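Ein Beutel für jedes Buch

Janaka Pramanik glaubt an Beutel. Seit September verkauft sie unter dem Namen Grevau kleine Säckchen mit Zugband, in denen Bücher auf Reisen geschont werden sollen. Ich habe Bücher immer zwischen die Pullover gesteckt und frage, was daran falsch war. »Die Ecken«, sagt sie. »Schauen Sie sich Ihre Ecken an.« Meine Ecken sind in Ordnung.

23 Euro kostet das größere Modell. Für ein Taschenbuch zu neun Euro leuchtet mir das nicht ein. »Taschenbücher meine ich gar nicht«, sagt Pramanik. Sie meint gebundene Bände, die man zweimal liest und vielleicht verleiht. Über 270 Stück habe sie verkauft, die meisten zu Weihnachten bestellt. Belege will sie mir nicht zeigen. 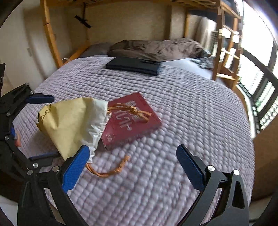 Rotes Buch mit orangefarbener Kordel, halb im Beutel, auf der Steppdecke.

Gepackt wird bei ihr auf dem Bett, immer am Abend vorher. Die Kordel kommt um das Buch, dann erst der Beutel. Warum beides? »Damit es nicht aufklappt.« In einem engen Beutel klappt doch nichts auf, wende ich ein. Sie überlegt. »Beim Herausziehen schon.«

Ihr Bekannter Tudur Pumphrey reist mit 6 Büchern und ohne Beutel. Ob ihn das zum schlechteren Leser mache? »Zum schlechteren Packer«, sagt Pramanik und lacht zum ersten Mal. Den Knoten müsse man übrigens üben, der halte anfangs bei keinem. Ich habe es zu Hause mit Paketschnur versucht. Er ging nach 2 Minuten auf.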